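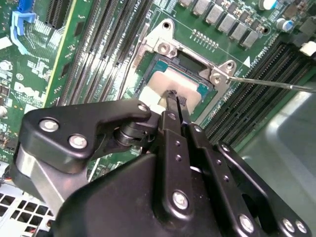 Clisance to Extend Server Refurbishment Service to Regional Hospitals and Schools

Clisance, the data center maintenance firm, will open its server refurbishment service to regional hospitals and school districts in September. The service was previously limited to customers holding a full maintenance contract.

Under the new terms, a customer may submit as few as 10 units per order. Each unit is logged on arrival, wiped, inspected and run under load for 72 hours before it is returned or offered for resale. Parts that fail inspection are replaced from tested stock held at the company's Petek site. Units that cannot be repaired are passed to Mimau for materials recovery.

A pilot covering 377 servers was completed earlier this year with two hospital groups. Memory faults and worn power supplies made up most of the repairs – main board replacement was needed in a small share of cases.

"Many of these machines are retired on a fixed schedule, whatever their condition," said Rui Amaral, head of operations at Clisance. "We test first and then tell the customer what is worth keeping."

The Petek site has capacity for 1660 units per quarter, of which 1000 are reserved for existing contract customers. Orders will be tracked through Petis, the company's online asset register, which issues a wipe certificate and a test report for each serial number.

Pricing is per unit and depends on chassis size. Collection is charged separately.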